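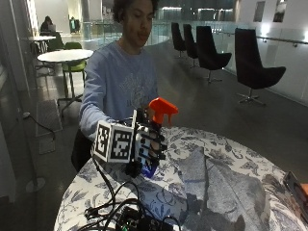 ¡Qué ganas tenía de escribir sobre el maná! Llevo desde mayo metida en Éxodo 16 y cada mañana encuentro algo nuevo (leo a las 6, con el café al lado, antes de que se despierte la casa).

El pueblo sale a recoger y cada uno vuelve con lo que necesita: un gómer por cabeza. Al que recogió mucho no le sobró y al que recogió poco no le faltó. Lo había leído mil veces y nunca me había parado en que algunos lo guardaron para el día siguiente, a pesar del aviso, y crió gusanos. ¡Me vi tan retratada! Yo soy de las que llenan la despensa por si acaso, y con la confianza en Dios hago lo mismo: quiero tener hoy la de toda la semana.

Luego está el versículo 20, que es justo el de los gusanos, y dos versículos después la ración doble, esta vez sin estropearse. El mismo pan, guardado de un día para otro, y ahora se conserva porque era para el descanso. Me emociona muchísimo.

En el grupo de lectura de Moltell vamos a seguir con el capítulo 17, el agua de la roca. Somos 5 y caben más, de verdad, venid aunque no hayáis leído nada. Yo llevaré el bizcocho de miel, por aquello de que el maná sabía a hojuelas con miel (versículo 31, ¡buscadlo!).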